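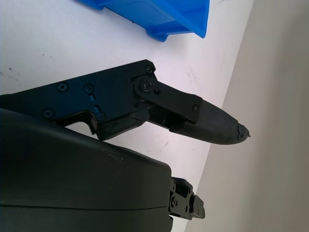 What is the best way to get grey rub marks off a white table top, and how do I stop them coming back where it meets the wall?

Asked by Kadir Bozkurt in Home and Furniture

The table is a white Navach, the 42 inch one, bought second-hand in July. It has a smooth matt finish and stands with its long side against a painted wall. I get grey marks on the top wherever anything with rubber feet has been slid across it, and there is a faint line on the paint where the back edge touches. Washing-up liquid takes off the food and tea but leaves the grey. I don't want to end up with shiny patches. I rent, so I'd also like to sort the wall without repainting the whole thing.

3 answers

griluvura

Start with a damp melamine sponge, used very lightly, and try it first on the part of the table furthest from where you sit. Most grey marks from rubber feet are a bit of the rubber left on top of the surface, so they come off without much effort. If you find yourself pressing hard, stop, as melamine sponges are a fine abrasive and on a matt finish the rubbed area can end up shinier than the rest.

The order I use on mine:

Wipe the whole top with warm water and a drop of washing-up liquid, then dry it. Grit left on the surface will scratch when you rub.

Go over each mark with an ordinary white pencil rubber. It sounds silly but it lifts a fair amount.

Use the melamine sponge on what is left. Wet it, squeeze it out, a few strokes at a time, and wipe with a clean cloth in between so you can see what you are doing.

For anything still there, put a little isopropyl alcohol on a cloth, dab, wipe and rinse. Do test this one. It is normally fine on laminate but it can soften paint and some lacquers, and with a second-hand table you can't be certain nobody has painted the top.

Don't use cream cleaner or the green side of a washing-up sponge.

To stop them coming back, lift things instead of sliding them, or put felt pads over the rubber feet. Felt does slip, so for anything that has to stay put I'd use a thin mat underneath.

For the wall, pull the table out by the thickness of a finger and fix two clear stick-on bumpers to the back edge, one near each end. The edge then can't touch the paint. Get the soft domed kind. The hard ones dent plaster if somebody leans on the table.

macbrayne_h

Toothpaste worked for me.

Comment from Kadir Bozkurt: Did it leave it shiny?

Comment from macbrayne_h: A bit, but mine was gloss to begin with so it didn't matter. Maybe not on matt then.

Comment from griluvura: Toothpaste is an abrasive as well, and you have less control over it than with the sponge. I'd leave it.

nomau

Agree with most of the first answer, but I'd be careful with the melamine sponge on the wall. You didn't ask about using it there but you'll be tempted. On cheap matt emulsion it takes the paint off along with the mark and you get a pale patch that shows up every time the sun comes round. Try a barely damp cloth with nothing on it, blot, and leave it to dry overnight before you decide it hasn't worked. Damp emulsion looks darker than it is.

If the line is still there, ask your landlord or the agent what the paint is. When I moved out of my last flat they had half a tin in a cupboard and were happy for me to use it. A small brush will leave a visible stripe, so use a mini roller and feather it out from the line.

On the bumpers, clean the back edge of the table before you stick them on, and give them a day before pushing the table back. I lost 5 out of a pack of 9 by sticking them straight on to a greasy edge.

Also check the table isn't creeping. Mine marked the wall because the floor slopes and the whole thing moved back a little each time I leaned on it. Non-slip pads under the legs sorted that.

Comment from Kadir Bozkurt: Thanks both. The rubber got the lighter marks off and the sponge did nearly all the rest. There's one by the corner that hasn't shifted. I haven't tried the alcohol on it yet as I want to do a test underneath first. The table was creeping, so pads are on order. The line on the wall is fainter after blotting but I can still see it from the side.

Comment from nomau: If the one in the corner feels rough when you run a fingernail over it, it's probably a scratch with dirt in it. Alcohol might lighten it but the scratch will stay.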